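Mai, kurz nach acht am Abend

Ich muss das schnell aufschreiben, bevor ich es vergesse: Der weiße Tisch ist endlich eingeweiht! Sharon hat den ganzen Nachmittag Kaufladen und Restaurant gespielt (erst das eine, dann das andere, dann beides durcheinander), und ich durfte Gast sein, Kassierer und einmal auch die Spülhilfe. Herrlich!

Ihr Restaurant heißt Plidstead. Keine Ahnung, woher sie das Wort hat, aber es klingt großartig, und sie hat es so feierlich ausgesprochen, dass ich gleich einen Tisch reservieren wollte. Auf der Karte: Wassermelone, Orange, Erdbeere, und zu allem gibt es Ketchup. Zu wirklich allem! 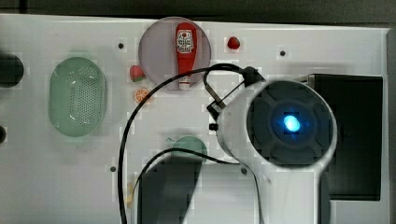
Mein Menü sollte 1203 Taler kosten, die Erdbeere allein 800! Ich habe gehandelt wie auf dem Basar, und am Ende waren es 2000, weil sie das für weniger hielt. Bezahlt habe ich natürlich trotzdem. Und Orange mit Ketchup gegessen, mit viel Schmatzen, zweimal Nachschlag.

Das hellgrüne Körbchen mit den Löchern liebe ich sowieso. Da kommt das Obst hinein, wird gewaschen, geschüttelt, wieder ausgekippt, und das Ganze noch mal von vorn. Und die Teller, der rosaviolette und der blaugrüne, sehen auf dem hellen Tisch so schön aus, dass ich am liebsten selbst davon essen würde.

Kipchumba kam um 5 dazu und bestellte Suppe. Suppe gab es nicht, also bekam er Melone »in flüssig« und war hochzufrieden. Er meint, wir bräuchten noch Brot und einen kleinen Topf. Brot nähe ich morgen aus dem beigen Filzrest, einen Topf suche ich auf dem Flohmarkt.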